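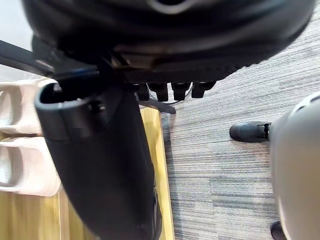

4.2 Agreement between graders at the two reuse centers

The second question of the study was whether two people who look at the same donated item will give it the same condition grade. In the literature on second-hand trade this is often taken for granted. The price is studied, the buyer is studied, but the grade itself is treated as a fact about the object. Our material from Ernau and Tesley lets us look at this step more closely, as both centers use the Fandden scale and both keep the grading sheets for at least one year.

The Fandden scale has five grades, from A (as new) to E (for parts only). The grader must also mark one main reason for the grade. The possible reasons are wear of the surface, damage to the structure, missing parts, smell, and dirt that does not come off with a dry cloth. In the written instruction, dirt should lower the grade by one step at most. Structural damage has no such limit.

From the 2,391 items received in the study period we drew a sample of 468 items for double grading. The sample was stratified by center and by type of goods, so that furniture, small appliances, tools and textiles were all present in each center. The first grade was the ordinary one, given at the receiving desk. The second was given by another trained grader, who did not see the first sheet. Between the two grades the items were stored on closed shelves and were not cleaned.

The two graders gave different grades to 146 of the 468 items. In 70 of these cases the difference concerned the border between B and C. This border is important in practice, because items with grade C go to the discount area, where the price is half of the normal one. A difference between A and B has almost no effect for the buyer, and the centers told us that they do not control it carefully.

When we compare the reasons marked on the sheets, the disagreements do not look the same for all types of goods. For textiles, the graders usually chose the same reason and differed only in how serious they found it. For furniture and appliances it was common that the reasons themselves were different: one grader marked wear of the surface and the other marked dirt. We see this as a problem of the scale more than a problem of the persons. A mark on a dark molded part can be read in both ways. The part in Figure 3 has a curved underside with a slight gloss along the rim and a lighter, brownish-tan smudge near its lower center, and from looking alone it is hard to say if such a mark belongs to the material or lies on top of it. The instruction asks for a dry cloth test in such cases, but the sheets have no field where the grader can write that the test was done.

We also examined if time pressure plays a role. At Tesley most donations arrive on Monday, and the receiving desk is then clearly more busy than on other days. The share of disagreements was a little higher for items received on this day, but the difference was small and we do not want to build an argument on it. At Ernau the donations are spread over the week and we found no pattern of this kind.

A more stable result concerns the order of inspection. Graders who began with the underside or the back of an item gave lower grades on average than graders who began with the front. The earlier Ambrose protocol, which both centers used before the Fandden scale, prescribed a fixed order — front, sides, back, underside — and several graders still follow it from habit. The newer scale says nothing about order. We think this omission was made to save time, but it adds a source of variation that could be removed with one line of text in the instruction.

Two limits of this part should be mentioned. The second grader knew that the item was part of a study and may have looked at it longer than usual. The sample also excludes items that were refused at the door, and for those we have no sheets at all. The effect of the grades on the time until sale is treated in Section 4.3.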